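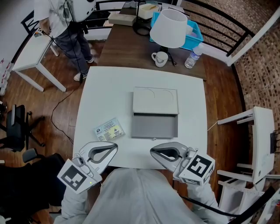 A commenter on my last post said to leave the filter alone until the raw cube poses look right, and that a smoother will only hide a bad solve. I took the advice, turned all filtering off, and now I can see the problem properly, so I am asking again with more detail.

Marker cube pose flips on one gripper, planner rejects the trajectories

Asked 27 Feb 2018
Tags: pose-estimation, fiducials, calibration, trajectory, parnel

I am converting two-handed demonstrations into trajectories that a pair of arms can replay. The task is to pick up the card, lay it in the open box and close the lid. Each hand-held gripper has a marker cube on it, and the head camera tracks both cubes. The pipeline is:

1. Parnel detects the markers and solves a pose per cube, in the camera frame
2. a table calibration moves everything into the table frame
3. gripper opening comes from a separate log at 100 Hz and gets merged by timestamp
4. Stokport retimes the result and checks it against joint limits

The left hand is mostly fine. The right hand is not. Position looks reasonable, but orientation jumps by a large angle for a frame or two and then comes back. In the worst recording the solve returns a pose for all 989 frames, so nothing is being dropped, but the right cube flips in long stretches where my hand was hardly moving. Stokport then throws this:

retime: segment rejected, angular velocity limit exceeded (arm=right)

What I have tried:

- raised the corner refinement iterations, no change
- printed the reprojection error per frame, and it is low on the bad frames as well as the good ones, which I did not expect
- swapped the left and right marker IDs in the config, which broke everything, so the IDs are correct
- limited the change in rotation between frames. This works until the first frame is wrong, and then it sticks to the wrong answer

The relevant part of the config:

camera_model: pinhole
distortion: [k1, k2, p1, p2]
cube_left: mode=single_face
cube_right: mode=single_face
min_marker_side: 0

The lens is wide angle. Things near the side of the picture lean over quite badly. I calibrated it at Flerkomdale with the board we normally use and got an error I was happy with, but I may have kept the board too near the center.

Is there a way to make the right cube stable without going back to re-record? I have a lot of these.

Answer 1 (accepted)

You have two separate problems and the first one is in your config.

mode=single_face means Parnel picks one visible face and solves from its four corners. A flat square seen from a distance has two orientations that fit the corners nearly as well, mirrored about the line of sight. When the noise favors the second one, you get a flip. It also explains your low reprojection error on the bad frames. Both solutions reproject well, so that number can't tell you which is right.

Change both cubes to mode=rigid_body and give it a file with the corner coordinates of every face in one cube frame. Any frame that shows two faces is then solved with eight corners that don't lie in one plane, and the ambiguity goes away. Measure the printed squares with calipers and don't trust the nominal size. Check that each face is entered with the right rotation too. One face turned by 90 degrees will give you a jump that looks a lot like the one you have now.

For frames with only one face visible, ask the solver for both candidates (return_all: true) and don't choose frame by frame. Run a shortest path over the whole recording, where the cost is the rotation between neighboring candidates plus a small weight on reprojection error, and pin the frames that had two faces. That takes care of your bad first frame, as the path can be anchored from a later one.

The second problem is the lens. Pinhole with four coefficients is the wrong model for a view that wide. Switch to camera_model: fisheye and recalibrate with the board pushed right out to the corners and tilted. You don't need to re-record the demonstrations as long as the lens and resolution haven't changed. Keep your existing images and run the new calibration over them.

Do the cube change first and look at the raw orientation before you do the lens. If you change both together you won't know which one helped.

Comments on this answer:

(asker) The rigid body file fixed most of it. I had one face of the right cube rotated in my first version, as you warned. Over 830 frames of the bad recording now solve with two faces, and the path search picks sensible orientations for the rest. Stokport accepts the file. Still on pinhole, recalibrating next.

Good. Once you are on fisheye, plot the distance between a fixed table marker and the table origin as the head moves. It should be flat. If it rises toward the edge of the view, the board still wasn't far enough out.

(asker) It rose. Second board session was better.

Answer 2

Check your timestamps as well. You merge camera poses with a 100 Hz gripper log, and if those come from two clocks you will have an offset. It won't cause flips but it will make the gripper close too early or too late on replay, and on something as thin as a card you will notice.

Easy test: open and close the gripper five or six times in front of the camera, track the opening in the video, and cross-correlate with the log. Do it at the start and at the end of a recording. If the two offsets are different you have drift, and a constant correction is not enough. We had this with the Rocha logger and moved to stamping everything on the host.

Answer 3

Just put a low pass on it. I use a cutoff of 5 and the planner stops complaining.

Comments on this answer:

Filtering quaternions component by component across a flip gives you an orientation that was never there. The planner stops complaining and the gripper goes in at the wrong angle.

5 what? Hz?

Hz yes. Works for me but my cubes are bigger.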